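Three weeks with a black table

I have never trusted the word "matte". It gets put on paint, phone cases and frying pans, and it usually means "shiny, but we'd prefer you didn't mention it". So when everybody started telling me that a round black table would make the room look bigger, I wanted to know bigger than what.

Anyway, we have one now. I looked at the Stelell first and then at the Trorkby, which both claim a surface that "resists the everyday". I've no idea what that means. I asked the shop whether it covered fingerprints and was told it depended on the fingers.

My real worry was the light. A plain dark surface is only as plain as whatever is shining on it, and what looks an even charcoal in a catalogue goes pale and hazy on one side as soon as you get it home. Grey does it as well. I went round looking at every flat, dull surface I could find, and hardly any of them was one colour all over. 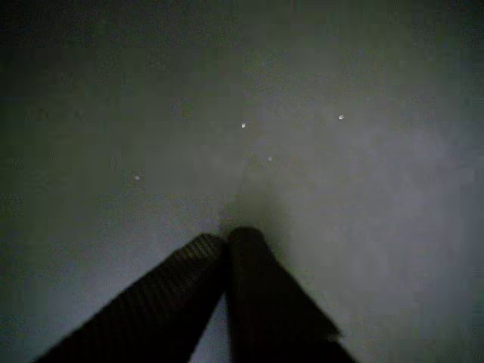

Plain matte grey, supposedly. Darker at the top left, paler to the right.

The woman on the Jandeck helpline said I was overthinking it and that people stop noticing after 2 weeks. I'm on week three and I still notice.

Then there's the round part. Round tables are meant to be sociable, and I'll grant that you can stand anywhere and reach in. What they don't have is a corner, and I hadn't understood how much I rely on corners. A corner is where you push things. On a circle the power adapters just drift out to the edge and sit there, with the cables going off in whichever direction they fancy.

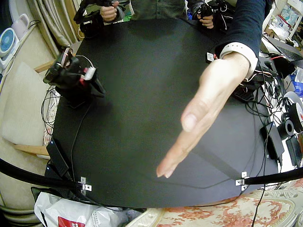 Black table, black adapters, black cords. Good luck finding the right one.

That's my other complaint. Put a black plug on a black top and you may as well have thrown it in a pond. The white cables I can spot from across the room. The black ones I find by feel.

Would I buy it again? Ask me in October. A friend swears by Ambaye wax, one thin coat and leave it for 5 hours, but she has an oak table with four corners, so I'm not sure her evidence counts.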